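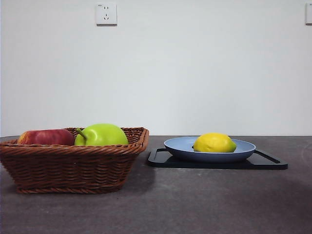
The Plarside bench at Tarndale Shared Workshop, with the basket, tray and plate used in the fruit transfer task.

Tarndale Shared Workshop releases build files for Plarside, a member-built bench manipulator

TARNDALE, Saturday, December 23, 2023 - Tarndale Shared Workshop has released the mechanical drawings, wiring schedule and control software for Plarside, a bench-mounted robot arm designed and assembled by workshop members. The release covers revision 2 of the arm, the Flalano two-finger gripper and the wrist camera bracket. All files may be copied and modified for home, school and club use.

Plarside is intended for builders who have access to basic hand tools, a drill press and a small 3D printer. Parts that need closer tolerances, chiefly the shoulder bearing housing and the wrist coupling, were redrawn for revision 2 so they can be turned on a hobby lathe. The earlier housing had to be sent out for machining and accounted for most of the delay in the first build.

The Flalano gripper uses flat, angled finger panels driven through paired linkage rods. The panels are dark and matte to limit reflections in the wrist camera, a problem recorded repeatedly with the bare finger stock used on revision 1. Panels are attached with countersunk screws and can be exchanged without removing the linkage. Drawings for a narrower panel are included but have had little use.

Motion control is handled by Wunderlich, a software package written by members for this project. Wunderlich reads the wrist camera and a fixed camera at the bench, logs joint positions against both image streams, and replays any logged run for inspection. It runs on an ordinary desktop computer. Camera calibration takes 15 minutes using the printed target supplied with the files, and should be repeated whenever the bracket is loosened.

The reference task for the release is fruit transfer between a woven basket and a shallow plate placed on a tray. Fruit was chosen for its irregular shape and variation in size, colour and surface. The basket presents a separate difficulty: its rim restricts the approach angle of the fingers, and the weave produces a dense pattern that the first version of the object finder often mistook for edges of the target. The plate is simpler in outline but leaves less clearance over the tray when the wrist is low.
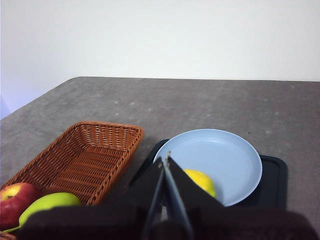 Wrist camera view over the bench, with the gripper fingers at the plate and part of the lemon behind the right-hand finger.

Occlusion by the fingers remains the main limitation of the wrist camera position. At close range the finger panels and the lower part of the arm cover a substantial area of the image. Wunderlich therefore holds the last clear estimate of the target position during the final approach and compares it with the fixed camera. Moving the bracket outward improves the view, at the cost of added mass at the wrist and reduced clearance near the wall.

The release includes 3207 logged runs in total, recorded across both revisions. Failed and abandoned runs have been kept and are labelled as such. Runs recorded before the June firmware change use a different joint zero and must be passed through the supplied conversion script before replay.

"The drawings were the slow part," said Nasrin Asadi, build lead for Plarside. "The arm had been modified on the bench many times over, and a fair bit of that was never written down. We stripped it, measured it and drew what was there. If a builder finds a hole that doesn't line up, we would like to hear which sheet it came from."

Known issues are listed in the build notes. They include cable wear at the elbow, backlash in the wrist coupling after extended use, and a fault in which Wunderlich loses the fixed camera if both cameras share a USB hub. A revised elbow cable guide is being tested and will be issued as a separate drawing.

Files can be collected from the workshop front desk on a member-supplied drive or requested through the Tarndale Shared Workshop office. Printed drawing sets are available at copying cost.

Media and technical enquiries: Nasrin Asadi, Plarside build lead, Tarndale Shared Workshop.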